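Woneck Shelf Tidying Set: README and buying notes

Version of 5/1/26

Welcome, and thank you for opening this before downloading the whole thing. Woneck is a small collection of tidying recordings made in a room with a loaded shelf and a lot of pet toys. It was put together to help us at Grurthorpe decide what equipment to buy for the next stage, and we're sharing the notes alongside the recordings because other small groups seem to be wrestling with the same budget questions.

What's in the folder

There are 163 recordings in this release, kept in 2 views: one from head height and one from the wrist. Each recording sits in its own subfolder with a plain text note saying what the operator was asked to do. The notes were typed in a hurry, so please forgive the spelling.

The props are ordinary household goods: plush toys, packaged pet products, bags, a basket and cardboard boxes. We chose them with buying in mind — soft toys ask very different things of a gripper than a stiff package does, and we wanted to see both before spending any money on fingers.
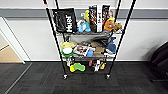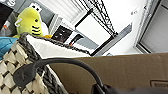
Shelf work in the Woneck set: the wire shelving unit from head height, then the woven basket and a cardboard box from the wrist.

How we're using it for planning

Our first shopping list (called Plivila in the file names, after the project that pays for it) was mostly about the arm. We'd compared reach and payload until our eyes crossed and had left almost nothing for cameras, mounts, cables or spare parts. Going through the recordings slowly changed the order of that list quite a bit, and I'd gently suggest doing the same with your own footage before you ask anyone for a quote.

Reach. Measure your lowest shelf as well as your highest. A reach figure on a spec sheet tells you very little about getting down near the floor with the wrist at a sensible angle. Ask the seller for a trial with a shelf like yours.

Grippers. Budget for a second set of fingertips from day one. We now list them on their own line so they don't get trimmed along with the accessories.

Cameras. The wrist view is the one we'd pay more for. Small print on boxes and labels can blur close up, so if your task depends on reading any of it, try the lens at working distance first.

Storage. The full release takes up 287 GB. Please plan for a backup copy too, and put the drives in the equipment budget — we paid for ours out of the stationery money and heard about it for weeks.

Lead time. Our quote from Yammine gave 16 weeks for the arm and mount together. If you need to be working by December, count backward and then leave yourself some slack for shipping and for whichever bracket doesn't fit.

Things to know before you rely on it

All of the recordings come from one room, so lighting and flooring vary very little. The toys and packages get shuffled between sessions, and there's no master list of what sat where. We haven't scored the attempts as good or bad, either. The set is fine for thinking about tasks and equipment, but it's too narrow for comparing one product against another.

Prices aren't included. Ours came with discounts we can't pass on, and they'd be out of date by the time you read them. The blank planning sheet is in the planning folder, with the formulas left in, and you're very welcome to change the headings to suit your own group.

Corrections are happily received through the issues page. Please give the recording number and say which view you were looking at.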